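Pre-run checklist with comments: the cloth-folding arm at Garnorby
November round, home chores bench

I do this check before we let the arm loose on anything soft, and I've started writing proper comments next to the ticks, as the last sheet was all ticks and told me nothing when I went back to it. Marks are OK, WATCH or FIX. If you're picking the bench up after me, read the WATCH ones first!

1. Emergency stop
OK. Pressed it twice with the arm moving and once with it parked. The button on the Zirnberg box is still a bit stiff, so give it a proper thump with the flat of your hand.

2. Cables and air
OK. Nothing rubbing, nothing trailing. I moved the mains lead round the back of the bench where I can't kick it (I have kicked it).

3. Speed limit
WATCH. Set to 40 per cent for anything with a person standing nearby. I found it at full speed when I logged in this morning, so somebody's been showing off. Please put it back when you've finished, and check the number on the screen, not the slider.

4. Floor and standing room
OK. Yellow line still visible. The chair has crept over it again and I've wheeled it back.

5. Finger tips and grip
WATCH. We're on blue tape over both fingers for the cloth work, and I do like it. Bare tips let go of anything thin, and the rubber caps from Rukik were so grabby that the cloth came back up with them when they opened. Tape is the cheap answer in the middle. My worry is wear. Look for creases and for layers building up on the long upper finger, run your thumbnail along every edge, and if one lifts, peel the lot off and start again – patching over the top just makes a lump. My rule is new tape at 3000 grips whether it looks tired or not.

The job at the moment is picking up a grey microfibre cloth by a corner, and you'd be amazed how much of my week that has eaten. A person does it while thinking about lunch. The arm has to find a bit of fabric it can close on, squeeze hard enough to keep it and not drag half the bench along as well.
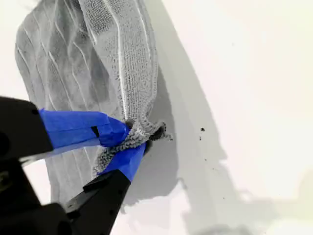

6. Cloth condition
FIX. Microfibre sheds, and frayed loops are just the sort of thing that ends up in a finger joint. Trim loose threads with scissors before the run, never pull them. Wipe the white surface down between sets too, because dark bits of fluff show up on it and I don't trust the vision software to ignore them. Retire any cloth that's gone really ragged at the corner.

7. Lighting
WATCH. Strong shadows next to the cloth are my chief suspect for bad picks. Same lamps, same blinds every time, please, and write it on the sheet if you change anything.

8. Dry run and score
OK, just about. Last full set was 271 tries at the whole fold, and 116 came out as something I'd put in a drawer. The rest were dropped corners, double grabs and a few sad little sausages. The Chuang planner is quicker than the old one but no tidier, as far as I can tell.

So can it do the laundry yet? Not mine. I'd trust it to lift a cloth and move it across a bench with me watching, and that's nearly it. Towels next, once item 6 is sorted and I've got more tape in. Order's gone in for the wide roll.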